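Mollstead Built Environment Forum
Board: Practice, Procurement and Detailing
Thread: Jokwood library extension, rooflight upstands and the 50 mm question

quoinstone
Posts: 377

We are at stage 4 on a single-storey reading room added to the back of a 1960s branch library in Jokwood. Warm roof, single-ply membrane, four fixed rooflights in a row. The structural deck is set, the ceiling is set, and the planners have capped the parapet height as a condition of consent.

With the insulation thickness the energy consultant now wants, the upstand at the high end of the falls comes out 50 mm short of the 150 mm above finished roof level that everyone draws. Options as I see them:

1. Thin the insulation locally with a higher-performing board and accept the cost.
2. Raise the kerbs and let the rooflights show above the parapet from the car park.
3. Leave the upstands low and get the membrane supplier to agree in writing.

Has anyone had option 3 accepted by a warranty provider on a public building?

Tarn_and_Lintel

Option 3, no. We tried it on a school hall. The supplier was relaxed and the warranty surveyor was not. He wanted the full dimension at every point on the perimeter of the kerb, measured from the top of the membrane, and he measured it himself.

Raise the kerbs. A planning condition on parapet height is not a condition on rooflight height unless it says so. Read the wording again.

quoinstone

The wording is "no part of the roof construction, including plant and glazing, shall be visible above the parapet from the public highway". The car park belongs to the council but the lane beside it is adopted.

Tarn_and_Lintel

Then you need a sightline drawing from the lane. With the rooflights set back far enough the extra height may not be visible at all. How far back are they?

quoinstone

900 mm from the inside face of the parapet to the nearest kerb. It was further but the shelving layout moved.

gutterbolt

900 is tight for the roofer as well, never mind the sightline. Somebody has to weld the corner laps on his knees in that gap.

I would question the falls before anything else. Which way do they run? If the high point of the tapered scheme is at the rooflights you have designed the problem in. Turn the falls so the ridge is between the kerbs and the outlets are on the long sides, and you could get most of the height back for nothing.

quoinstone

Falls run to a single gutter on the north side, so the kerbs sit near the high point. Two-way falls would need a second outlet, and the south side has the new entrance under it. The client does not want a downpipe there.

gutterbolt

Internal downpipe in the lobby casing?

Tarn_and_Lintel

Please don't run rainwater down the inside of a library.

gutterbolt

It is done all the time. Access panel top and bottom, insulated pipe, tested before it is boxed in. Books are not in the lobby.

Tarn_and_Lintel

It is done all the time and we get called back to it all the time. Condensation if the insulation is skimped, noise if it isn't lagged properly, and the access panel ends up behind a leaflet rack. I accept it can be detailed well. I don't accept it as the first choice over a better insulation board.

pier_review

Coming at this from the contractor's side. We priced a similar change at Allton last September. The higher-performing board was dearer per square metre but only went round the kerbs, and the total was small against the cost of a second outlet and the builder's work that goes with it. The catch was the step between the two boards. The tapered scheme had to be redrawn by the insulation manufacturer and the new drawing added four weeks.

Two things to check. Some of these boards can't be cut or fixed through on site, so the kerb position has to be frozen before they are ordered. And a thin vacuum board has a different build-up for the vapour control layer, so the condensation calculation must be rerun.

quoinstone

Useful, thank you. The kerb positions are frozen as far as I am concerned. I will ask Atallah, who are doing our roof package, whether they will fix that type of board at all. Their last quote excluded anything that could not be cut on site.

gutterbolt

If Atallah exclude it you are back to the falls. I would still ask for a price for the south outlet, taken outside on the return wall and not over the door.

Tarn_and_Lintel

That I would agree with. A downpipe on the return wall is fine. It needs a short box gutter to reach it and the box gutter needs its own overflow.

quoinstone

Return wall is possible. There is a louvre in the way at low level but it could move. I will draw both, the local high-performance board and the return wall outlet, and get them priced against each other before the next design meeting. The sightline section from the lane I will do this evening whatever happens, because the planning officer has asked for it twice. If the kerbs turn out to be hidden at full height, the rest of this falls away and I will post the section here.

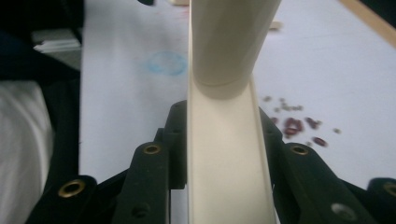
One further point on the section: I am taking eye level in the lane from the surveyed kerb line on the far side, so if anyone has had a planning officer insist on the near side, please say which height they used.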